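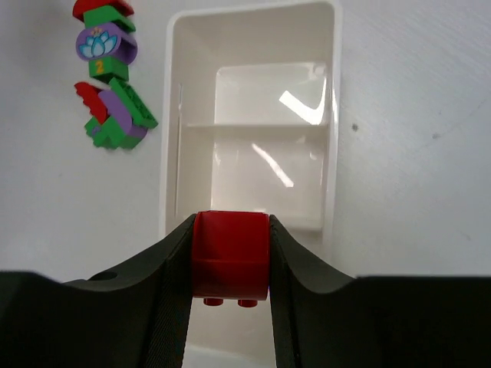
Our project was called Umley, after a tray-tidying rule Tomoyo Ogura made up in November and later denied. The task was to clear a heap of bricks into a white tray using two arms. A brick gripped with its studs pointing down, like the red one, still counts as held under Umley rules, and we were grateful for every mark.

Each arm had its own controller. Sharing the tray was left to good manners, of which the code had few.

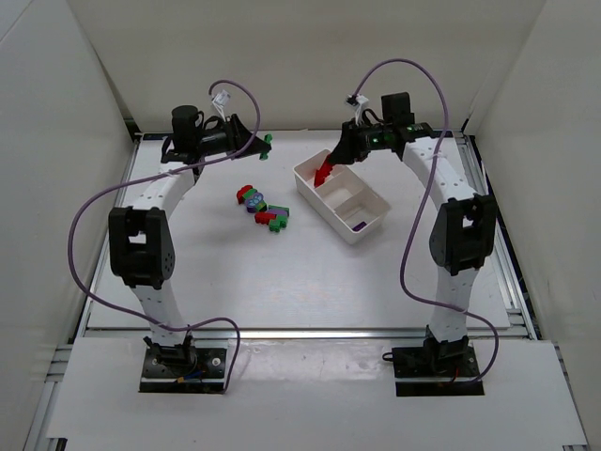

Fig. 2. Both arms holding a brick, green on the left and red on the right.

We ran 72 trials. A trial ended when the table was clear or after 30 minutes, and I got a lot of reading done.
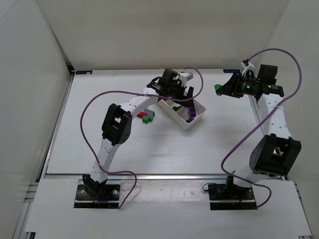 Shota Tsuji felt we should have made one arm wait for the other from the start, and put this in writing, twice. We added a waiting rule for the last eight trials.

It made the arms polite and very slow. Handing a brick across was harder still, and that code, almost 715 lines of it, is in the appendix

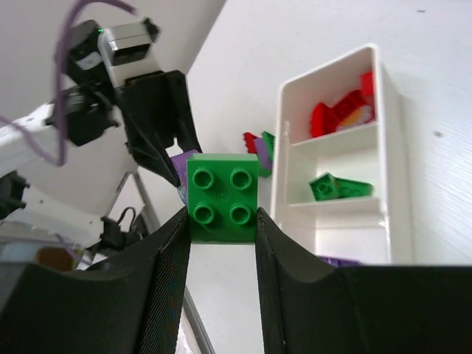

along with the grip settings, which Aisyah Halim would like left alone.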